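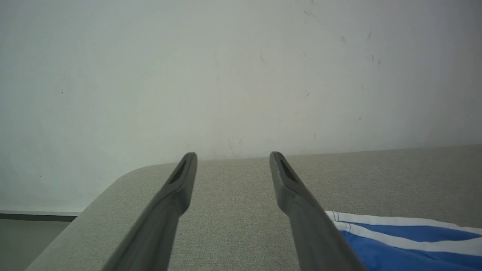 MINUTES – Software meeting, Skititard project, February

Home Projects Minutes Wiki People Contact
Search this site... Go

Present: Villads Mogensen (chair), Shazia Orakzai (minutes), Farías team by phone. The Bindmont team sent written comments before the meeting.
Start 9:40.

1. Minutes from last time

Accepted with one correction. Under item 4, "planner timeout" should be "gripper timeout".

2. Cloth detection from the wrist camera

Shazia showed the new segmentation results. The model was trained again with 2809 labeled wrist images. Of the 219 test images, 39 still have a wrong mask. Most of the wrong ones have the same problem: the cloth is at the side of the view and a finger is in front of it. A blue cloth with a white stripe, lying in the lower right corner by the right finger, was discussed for a long time. In such a view the mask can stop at the stripe, and the white part is then given to the background.

Villads asked if the finger mask can be made fixed, as the camera does not move relative to the gripper base. Shazia answered that this is possible only when we also read the finger opening, and the opening value comes later than the image. It was agreed to use the time stamps from the Tremska driver and to interpolate between two values.

The marks on the wall were also mentioned. The old version reported small dark specks as objects. A minimum size is now in the configuration, and Shazia asks everybody not to change it locally.

Action: Shazia writes the interpolation and runs the same test images again.

3. Surface edge and height

The planner needs the plane of the padded surface before it can go down to the cloth. On the gray-beige fabric the depth values are noisy, and the line between the fabric and the wall is not always found. The rounded corner on the left is a separate difficulty, because the plane fit continues past it and the planner believes that there is support where there is only floor.

Bindmont proposed in writing to cut the plane at the detected contour and to keep a safety margin. The meeting supports this. Farías would like the margin to be a parameter and not a constant. Accepted.

Action: Farías sends a patch. Villads reviews it.

4. Control

The slow approach works in simulation. On the arm, the force limit stops the motion too early when the fingertips touch soft material. Villads thinks that the filter is too short – he will try a longer one before we touch the limit itself. The limit stays as it is until then.

5. Tooling

The log viewer is very slow with files over 3000 frames. It loads all the images at the start. Shazia has a branch where they are loaded when needed, but the time slider is broken there. It was decided to merge it after the slider is repaired.

There was a short discussion about names for the log folders. No decision.

6. Other

The next meeting begins at 10:15, as Farías has another call before it. End 11:05.

Comments (3)

vmogensen: In item 4, please add that I will test with the fingers closed also. I said it at the end and it is missing.

s.orakzai: It will be added in the next version. The interpolation branch is pushed, but it has no tests yet.

farias_dev: Question about item 3, is the margin in the camera coordinates or in the base coordinates? We started with base.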